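4. Recording demos in the simulator

Read section 3 first. If the sim won't launch, nothing here will help you.

You need: Gruturau running, Foner recorder open in a second window, a controller plugged in. Two cubes per run, teal and magenta. Teal is the one you pick.

1. Load the scene file. Wait for the arm to stop twitching.

2. Hit Randomize. Cubes land wherever. If they overlap, hit it again.

3. Start recording BEFORE you touch the stick. Late starts get thrown out.

4. Bring the gripper over the teal cube, fingers open. Come in from above, slow. Stop when the fingers straddle the top.

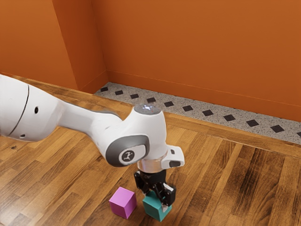
5. Lower, close, lift. One smooth move if you can. Small corrections are fine, leave them in, the model needs to see those.

6. Stop recording. Mark it good or bad right away, you will not remember later.

CAUTION: do not nudge the magenta cube out of the way first. Bad demo, even if the pick works. When the cubes sit close together, line up the fingers so they clear it, or re-randomize.

CAUTION: changing the camera view mid-run breaks the episode. No warning message, it just saves garbage. Fix is on the list for December.

Note: target is 1,000 good episodes per task. Save in batches of 200, the recorder gets realy slow past that. Bad ones go in the reject folder, dont delete them. Eirini Margaritis uses them for the failure set.

Note: the old Brirnthorpe set (3,446 episodes) was recorded with a different gripper speed. Do not mix it in.

7. When a batch is full, hit Export, then run the checker. Anything flagged red, replay it and look. Mostly it's a late start.

8. Copy the batch to the Humphreys share. Name, task, batch number. No spaces.

Share permissions: ask Ryan Wainwright.

Last edited 2020-07-07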